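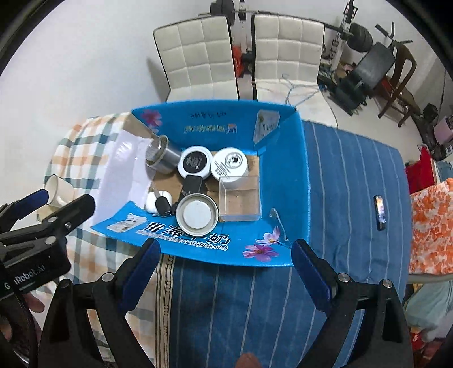 Hand-held gripper check, before and after a home session
Filled in by Jae-in Yoo, July, started 9:40 in the morning
Comparing: Mororico pads (older set) and Skukix pads (newer set)
Read by: Hyun-seo Seo

Hello again, and thank you to everyone who sent back the last form with notes in the margins. I have kept the same order as before and written my comments under each line, and I'm afraid they have grown a bit.

1. Jaws open and close fully, no grinding
OK, both tools.
Comment: Do this one with your eyes closed if you can, it is much easier to feel a rough spot than to see one. The older set has a slight tick near the end of its travel. It was there last month too and hasn't gotten any worse.

2. Pivot screws tight, caps seated
OK after adjusting.
Comment: One cap turned under my thumb – a quarter turn with the small key and it was fine. Please don't lean on it, the jaw gets stiff and your hand will be sore by lunch.

3. Pads clean, edges not lifting
OK on Skukix. WATCH on Mororico.
Comment: The Mororico pads have done 800 closes and one corner is starting to curl. I pressed it back down and it held, but I'd like a fresh pair in the bag before the next visit. Wipe with a barely damp cloth and let them air.

4. Camera lens clean, mount does not wobble
OK.
Comment: Keep your fingertips low on the handle. Mine do creep up into view, and Hyun-seo has been very patient with me about it!

5. Weight with battery fitted
462 grams with the Skukix pads on. Not weighed with the others, the scale was back at Halonen.

6. Work surface safe and steady
OK with a note.
Comment: We worked on a bed, and a mattress gives when you press on it, so a box can tip toward you if you push down on the rim. Come in from above and go gently. Nothing made of glass, please, and no drinks left in cups.
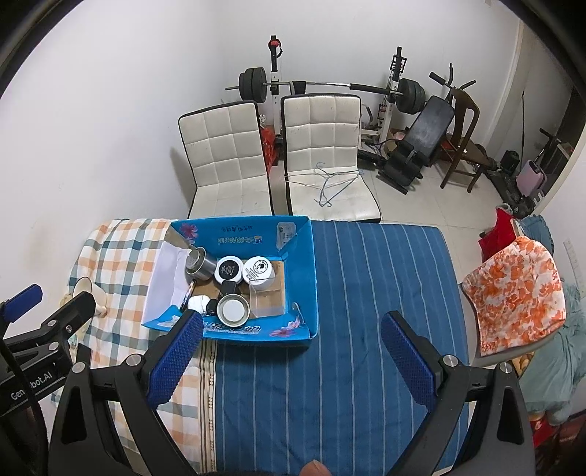 Round jars are where I noticed the biggest difference between the two sets. The newer pads seem to settle around the curve with less squeezing, while with the older ones I find myself gripping harder than I should. Flat lids are awkward with either, and I'd be glad to hear how other people pick them up.

7. Floor clear where the operator stands
OK.
Comment: Walk your path once before you start. It is so easy to step back while you're watching the jaws.

8. Recording saved and checked
PARTLY. 370 clips copied to the Zisora folder, 4 would not open.
Comment: I've left those on the card and will try them again from the other laptop.

9. Operator comfort
Comment: Right wrist a little tired, left one fine. I'd swap hands sooner next time.

Still open: new Mororico pads, second weighing, the clips in line 8.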